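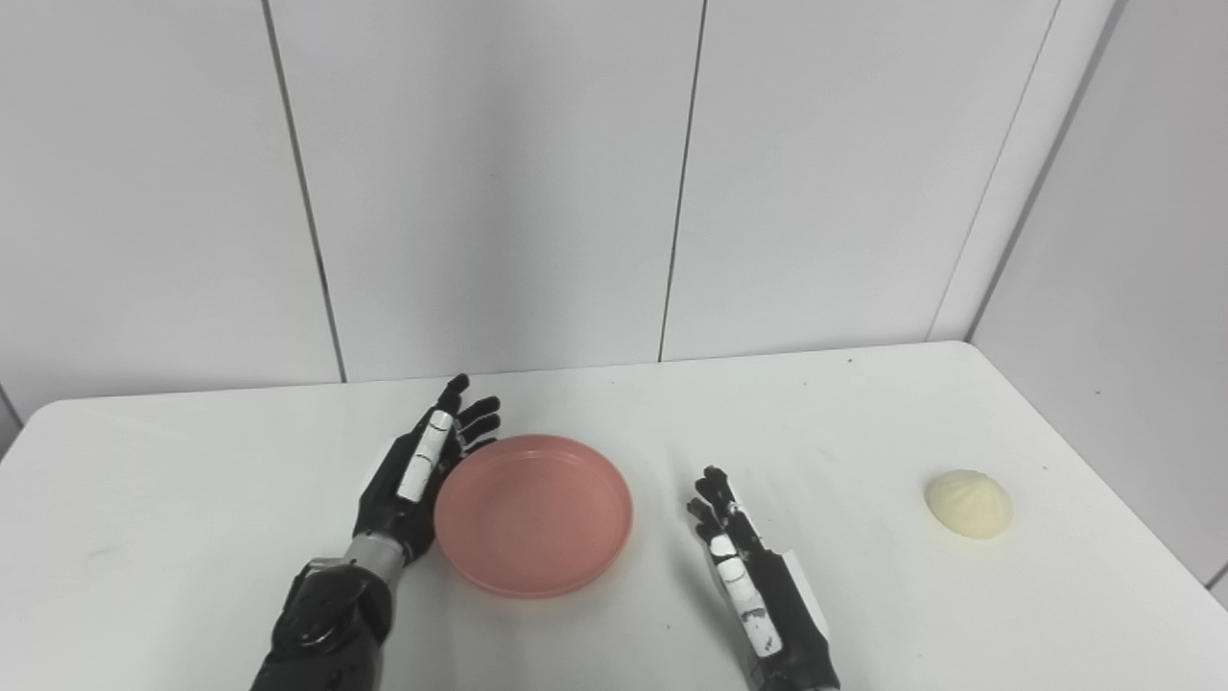 *Left hand at the plate, right hand between plate and bun. Bun still on the table.*

03/05/2023

Quick one tonight because I have to be back at the rig early and I still haven't eaten. People keep asking what I do all day now that I'm on the data side at Baltside. Mostly it's this. Plates and buns.

The task is called bun-to-plate in our sheet. Left hand steadies the plate, right hand picks up the bun, puts it on the plate, both hands back out. That's one episode. Then you move stuff and do it again. The policy gets trained on the recordings, so whatever I do with my arms, good or lazy, ends up in there somewhere.

We're at 354 episodes recorded. 164 kept. I know. That ratio looks awful and for a couple of days I was pretty down about it, but most of the losses come from the first stretch, before we agreed on what a good one even was. More on that in a sec.

**How a session goes**

Put the headset on. Calibrate. Wait for the hands to catch up with my hands, there's a little lag at startup that goes away once the buffers settle. Then Phúc Từ calls the layout off the sheet -- "plate left, bun far right" -- sets it, steps back, and I go. When I'm done I hold still for a beat, he hits save, and we reset.

We swap when whoever's driving gets tired shoulders. It's always the shoulders. I thought it would be fingers.

The layouts come from a script Nghĩa Vũ wrote back in January. It cuts the table up into 9 zones and makes sure the plate and bun never both land in the same one. Before the script we were picking spots by feel, and when Nghĩa plotted them all afterwards it was embarassing. Two big blobs. We both like putting the bun right where it's easy to grab, apparently. A model trained on that would do great as long as dinner was always served in the same place.

So now the script decides and we don't argue with it. Even when it gives me a far corner and I have to lean.

**What gets thrown out**

Our list, more or less as it's taped up next to the monitor:

- plate got shoved instead of held
- bun dropped from too high
- bun picked up, put down, picked up again (goes in a separate folder, see below)
- somebody's hand in view after the start tone
- operator paused to think
- arms didn't go back to rest before save

The pausing one is the killer. You reach out, get halfway between the plate and the bun, and your brain goes hmm, which side should I come in from. To you it's nothing. In the recording it's a hand hanging in the air over a table for a second and a half, and the policy learns that hanging there is part of the job. Our first checkpoint did it beautifully. Reached out, stopped, hung there. Forever. Phúc laughed so hard he had to leave the room. I didn't think it was that funny, it was my pause!! Exactly my pause, same spot and everything.

Now I plan the whole move before the tone. Eyes on the bun, pick my side, go. If I'm not sure I say "skip" out loud and we redo it.

The plate one took longer to sort out. How hard do you lean on a plate to keep it steady? A person does this without thinking. Through the headset I don't feel anything, so I was pushing way too much and the plate would creep, and then the bun landed near the rim and not in the middle. What works for me is bringing the left hand in from the side and just resting it against the edge, then forgetting it exists. Sounds dumb. Keep rate went way up after that.

Phúc does it different, he comes in from the near side. We talked about making everybody do it one way and decided no, at least for now. Both ways work and both are things a person would do. Nghĩa is less sure -- he thinks 2 styles in a set this small will average into something that's neither, hand ending up on top of the plate or wherever. He might be right. We tagged every episode by operator so we can train on the split and see.

**The fumbles folder**

Okay so this is the part I care about. The pick-up-again episodes used to go in the trash with the rest. I asked to keep them. If you only ever show clean grabs, then the first time the fingers close a bit off center the thing has no clue what to do next, it's never seen that. A fumble where I recover calmly seems like useful data to me. A fumble where I panic and swat at the bun, not so much.

So they get their own folder, and I rate them: calm or not calm. Very scientific. We haven't trained with them mixed in yet, that's on the list for after the next batch. I have no numbers to show, just a strong feeling and a folder.

Side note, the bun itself. The grasp from above is fine if you come down straight. Coming in low from the side is harder, because it's a dome and there isn't a lot to get hold of down by the table. I've been trying to do more of the side ones on purpose, when the layout lets me, and my own success rate on those is bad. Worth it? Don't know. Ask me in a month.

**Boring stuff that ate the week**

Storage. We use Prillis for the episode logging and it was happily writing every episode under the operator name from the *first* login of the day. So a whole afternoon of Phúc's was filed as me. Caught it only because I "recorded" a bunch while I was at the dentist. Fixed by hand, one by one, going by approach side on the plate. So I guess having two styles was good for something.

Table marks. We have little scuffs and specks on the white top and I got worried the model would start using them as landmarks. Wiped down what would come off. The rest stays. Nghĩa says leave it, real tables have marks, and if it latches onto one we'll find out when we change tables for the Asitz demo. I'd rather find out before that but ok.

Resets. Resetting takes longer than the episode does. I timed myself being annoyed by this and it's most of the session, moving a plate and a bun back to where the sheet says. We talked about having the arms do the reset and recording that too, so bun off the plate, plate to the next zone, all as its own task. You'd get two datasets out of one session. Downside is that reset by teleop is slow and everyone's shoulders are already complaining. We're going to try it for one morning and see if anybody quits.

**Next**

Second plate color. Fewer easy layouts. Train on the operator split. Get Ngô set up in the other room so both stations are logging the same way, which means me writing down all of the above in a form that isn't a blog post. I've been putting that off all week.

If you do this kind of recording and you have a rule for the pausing thing that's better than yelling skip, please leave a comment. Also if you have a chair recomendation for long headset sessions. Mine has arms and I keep whacking them with my elbows mid-grab, and yes, you can tell in the data.

Going to go find some food now.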